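Furkberg Guest Room Guide
Section 4: Making up the big bed and sorting the clothes

I do this part right after I've opened the window, and I like to have both hands free!

1. Put any clothes or cloths along the near side of the bed (I never use the pillow end).

2. Pick up one piece at a time and shake it out before you fold.
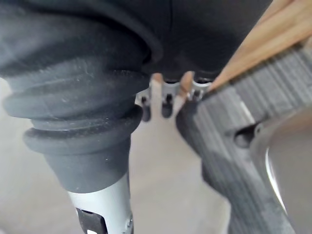
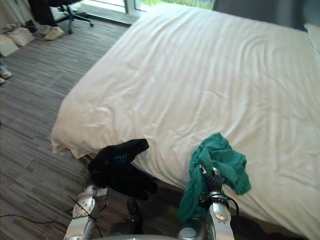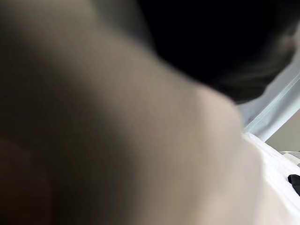
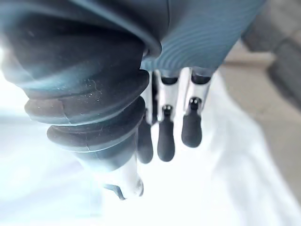

Second picture: teal cloth and black cloth at the side of the bed.

3. Pull the white sheet flat from the pillow down, then tuck it in.

Note: wash dark things separately, please.

Caution: keep the spin at 900 or lower.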